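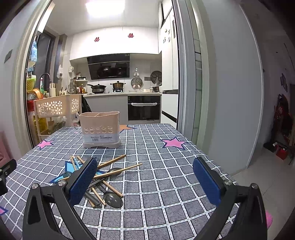 Freezer Meals: Frequently Asked Questions

These are the questions that come in most often about the freezer dinners on this site. The list gets updated when enough people ask the same thing. If your question is about one recipe only, leave it in the comments under that recipe.

How long do the casseroles keep in the freezer?

I use mine within 2 months. They stay safe for longer if your freezer holds at 0°F, but the sauce starts to separate and the top layer dries out. Soups and chili hold up better than anything with pasta in it. Write the month on the lid before the dish goes in. A lid that says "July" is enough.

Do I bake before freezing or after?

It depends on the dish. Baked ziti, enchiladas and the chicken and rice casserole go in unbaked. Meatloaf and meatballs get cooked first, then cooled, then frozen. Each recipe card has a line at the bottom that says which way to do it.

Can I put a frozen glass dish straight into a hot oven?

No. Glass can crack when the temperature changes that fast. Move it to the refrigerator the night before and let it thaw there. If you know you will forget, use a foil pan. Foil pans can go from freezer to oven, but add extra time and keep the dish covered for the first part of baking.

How do I know when it is hot enough in the middle?

Use a thermometer. You want 165°F in the center. If you don't own one, the Aletell I use was the cheapest on the shelf and has worked fine. Bubbling around the edges doesn't tell you much about the middle of a deep dish.

What pasta freezes best?

Short, thick shapes. Ziti, rigatoni and shells are all fine. Boil them a couple of minutes less than the package says, drain them, and toss them with sauce while they are warm. Angel hair turns to mush. I have tried it more than once.
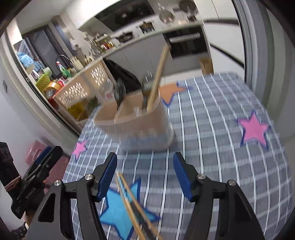 Gumaro Figueroa wrote in that he skips boiling altogether: "I put the ziti in dry, add an extra cup of water to the sauce and cover the pan tight. It comes out firmer than when I boil it first. I do let it sit in the refrigerator overnight before it goes in the oven."

I have since made it his way with the ziti and it worked. I haven't tested it with shells. If you try it, stir the pasta well so none of it sits above the sauce.

Can I freeze dishes with sour cream or cream cheese?

Cream cheese is usually fine when it is mixed into something. Sour cream gets grainy. Leave it out, and stir it in after reheating or serve it on the side. The same goes for plain yogurt.

What about potatoes?

Mashed potatoes freeze well if they have plenty of butter in them. Raw potato chunks turn gray and watery. Frozen hash browns from the store can be used in any of the casseroles without trouble, and you don't need to thaw them first.

How many people does one pan feed?

The standard recipes serve 4. All of them can be doubled. A doubled recipe should go into two pans, not one deep one. The baking times are written for a shallow pan and I can't tell you how long a deep one would take.

Which brand of canned tomatoes do you use?

Medrano crushed tomatoes, when the store has them. Any plain crushed tomatoes will do. Avoid the kind with basil or garlic already added, or cut back on the seasoning in the recipe.

My dish came out watery. What went wrong?

Most of the time it is the vegetables. Zucchini, mushrooms and spinach all let go of a lot of water. Cook them in a dry skillet first, or squeeze thawed spinach in a clean towel. Letting the finished dish stand for ten minutes before you cut it also helps.

Can I refreeze leftovers?

If the dish thawed in the refrigerator and was reheated only once, you can freeze what is left. The texture won't be as good. Do not refreeze anything that sat out on the counter for more than two hours.

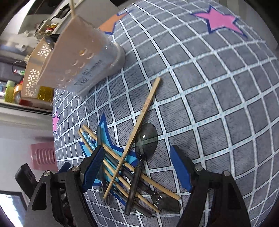
Utensils on the rug, Findbridge

Is there a printable version of the recipes?

Yes. Every recipe has a print button under the title. The printed version leaves out the comments and prints on one page in most browsers. If the ingredients get split across two pages, set the scale to 90 percent.

Can I share a recipe on my own site?

You can link to it. Please don't copy the whole recipe. If you changed it enough that it has become your own, write it up in your own words and mention where you started.

Do you answer email?

I read all of it and answer when I can. Questions about a dish that is in your oven right now should go in the comments, where another reader may see them before I do.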